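分类:玩具角 · 安全自查 · 木制玩具厨房

木制玩具厨房安全自查表(附我的啰嗦备注)

2018-08-14 更新

先说一下这张表怎么来的。我们 Zukthorpe 亲子活动室的过家家角用了好几年,最早的检查方法就是我走过去摇两下,觉得没晃就算过关。后来四月份有一次收拾,我在柜子后面摸到一颗松出来的螺丝,也不知道在那儿躺了多久,当场出了一身冷汗。从那以后我就老老实实写清单了,写着写着备注比清单还长,好多家长问我要,干脆整份贴上来,你们拿去随便改!

我们这边的家什:一个带抽屉的木头小厨房(Greso 的),一堆可以切的水果蔬菜(Nyitrai 那套,后来又零零散散补过),还有碗、托盘、勺子什么的,牌子早就混了。来玩的孩子多数三四岁,偶尔有弟弟妹妹跟着爬进来,所以小零件那一栏我按最小的孩子来查,宁可严一点。

每一条后面我写“通过”“待修”或者“撤下”。撤下的东西当天就进储物间的箱子,不留在柜子上,不然转个身又被翻出来玩了。

一、柜体

1. 整体稳不稳。两只手扶着台面往左右推,再往前拉一下。
结果:通过。
备注:推的时候要真用力,大人轻轻碰一下没意义,孩子可是整个人挂上去的。我们的柜子背后装了防倒带,我顺手把带子也拽了拽,很紧。家里的小厨房如果是靠墙放的,也建议固定一下,别嫌墙上打洞难看。

2. 螺丝和连接处。从背面开始,一颗一颗用手指摸过去。
结果:待修,背板右下角有一颗略微突出,已经拧回去,下次再看它还跑不跑。
备注:我以前图快用电动螺丝刀,有一次直接把木头拧花了,螺丝在洞里空转,气死。现在一律手拧,拧到吃上劲就停。

3. 边角和台面。手掌平着摸一遍,再拿一只旧丝袜套在手上摸第二遍。
结果:通过。
备注:丝袜这招特别好用!有毛刺的地方立刻就勾住了,比眼睛灵得多。去年侧板下面就是这么找出来的,细砂纸顺着木纹磨几下,再用湿布擦掉粉,第二天才重新放出来。

4. 漆面。看有没有起皮、缺口、啃过的牙印。
结果:通过,有磕碰,没有起皮。
备注:牙印是有的,哈哈,老牙印。我用指甲在旁边刮了刮,刮不下东西来就先留着观察。要是一刮就掉片,不管多小一块都撤下。自己补漆这件事我劝大家慎重,五金店随手买的漆不一定能给小孩的东西用,至少看清楚罐子上写的用途。

二、抽屉和把手

5. 抽屉开合。拉到底,推到底,来回做 25 次。
结果:通过。
备注:次数是我自己定的,没有什么科学依据,就是开到这个数的时候毛病基本都出来了。要听声音,木头蹭木头有点沙沙声正常,咔哒一声就得把抽屉整个抽出来看。另外抽屉有没有限位也要试,没有限位的话,小孩猛一拉整个抽屉会砸到脚上。

6. 夹手。把手指(自己的!)放在抽屉边缘慢慢推,看缝隙有多大。
结果:通过,但是给看护的大人提个醒。
备注:这一条没办法做到完全没有风险,抽屉嘛。我们的做法是同时在厨房前面玩的孩子不超过 4 个,人一多就有人开有人关,最容易夹到。

7. 圆把手。拧一拧,往外拔一拔。
结果:通过。
备注:小圆把手是我最不放心的零件,松了以后刚好是孩子会往嘴里塞的大小。我每次都要拧两遍,转得动就当场拆下来重新上紧,上不紧就整个换掉,抽屉先用布带子做拉手顶一阵。

8. 抽屉里面。全部掏空,擦干净,看底板有没有翘。
结果:通过。
备注:掏出来的东西每次都很精彩,这次有半块饼干、一只袜子、还有一张停车票。底板的四个角要往下压一压,翘起来的话小手伸进去会刮到。

三、可以切的蔬菜水果

9. 逐个掰开再合上,检查魔术贴或者连接的地方。
结果:11 件里面撤下两件,一个番茄的魔术贴翘边了,一个茄子裂了一道口子。
备注:魔术贴翘边的我一般不重新粘。试过一次,胶水干了以后硬硬的一圈,孩子照样抠,抠下来就是一小片。补一件新的也不贵,Ravska 那边可以单买散件,我这次就是在他们家补的。

10. 叶子、梗、把儿,凡是凸出来的小部件,捏住往外拽。
结果:通过。
备注:可切玩具的主体一般都挺结实,出问题的总是那点装饰。我的查法是先把东西摊在台子上再一件件过手,别从筐里拿一件查一件,会漏,也会同一件查两遍。查胡萝卜的时候重点放在头上那一簇绿叶子,圆圆的几片,孩子最爱揪着叶子把它提起来,所以每一片都要单独捏住拽,身上能切开的那几道缝也顺手用指甲划过去,看有没有裂口和卡在里面的脏东西。

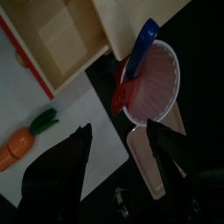 四、碗、托盘和小餐具

11. 塑料件有没有裂纹和锋利的边。对着窗户的光转一圈看。
结果:通过。
备注:餐具我是连着碗一起查的,反正平时也是随手插在碗里。白色圆碗的内壁有一道道放射状的凹槽,这种槽最会藏橡皮泥,得用旧牙刷顺着槽刷,光拿布抹没用。蓝柄红头的那把就看柄和头交界的地方,轻轻弯一下,发白或者有响声就撤。圆角的托盘省心得多,摸一圈边就行。

12. 长度和尖头。
结果:通过。
备注:细长的东西我都会提醒大人,别让孩子叼在嘴里跑。这条写在墙上了,写得很大,还是每个星期都要喊。

五、清洁和收尾

13. 木头用拧干的湿布擦,马上再用干布擦一遍。塑料件温水加一点洗洁精,冲净晾干。
结果:已做。
备注:木头千万别泡!我泡坏过一整套木头刀具,涨得跟馒头似的。塑料件晾的时候倒扣,碗底容易存水。

14. 地面。柜子前面一大步的范围内不放垫子的接缝,不放小凳子。
结果:待修,地垫有一角卷起来了,先用胶带贴平,新的已经下单。

15. 登记。撤下的、待修的写进本子,签上日期。
结果:已做。
备注:我知道大家都嫌这步烦,我也嫌。但上次有家长问某个番茄去哪儿了,我翻本子就答得上来,很有面子。

整套查下来我一个人花了一上午,中间还喝了杯咖啡。小毛病攒着一起修就行,唯独小零件松动的,看到就拿走,别等。下次检查我想把烤箱门的合页单列一条,这次塞在柜体里面查,差点忘了,查完是好的。你们家里或者园里有什么我没写到的,留言告诉我,我加进去。

联系我们 | 版权所有 © 2018 Zukthorpe 亲子活动室 | 返回顶部

本网站使用 Cookie 以改善您的浏览体验。继续浏览即表示您同意我们使用 Cookie。[知道了]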